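Pusex two-arm teaching kit: our review
Posted by Diane Gagnon, June 29, 2022

We've had the Pusex pair bolted to the bench since January, and I've grown very fond of it, so do take my enthusiasm with a pinch of salt!
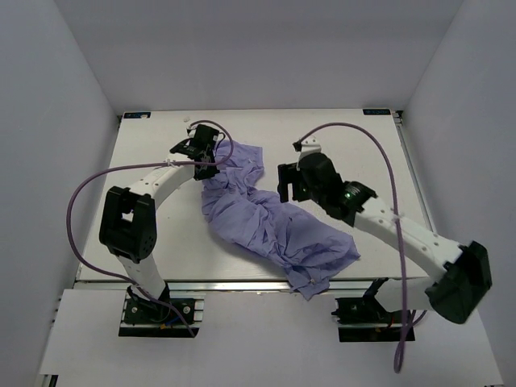

My main interest is laundry (don't laugh, cloth is terribly hard), and the kit lets you steer both arms yourself with a pair of hand controllers while every movement is saved. I recorded nearly 300 goes at straightening and folding a crumpled cloth, and by the second week my wrists had stopped aching and I was rather enjoying myself.

The controllers are lovely and light, and the grippers follow your fingers with hardly any delay. Picking up a single layer is still fiddly, mind you – I'd often pinch two and have to start again. The Estard software saves each go neatly, though deleting a bad one takes far too many clicks.

My one real grumble is the cables. They loop about over the forearms, and I'd have liked proper clips in the box instead of little ties. At £2375 for the pair you do rather expect clips. I'd still buy it again, and Broststead delivered ours very promptly.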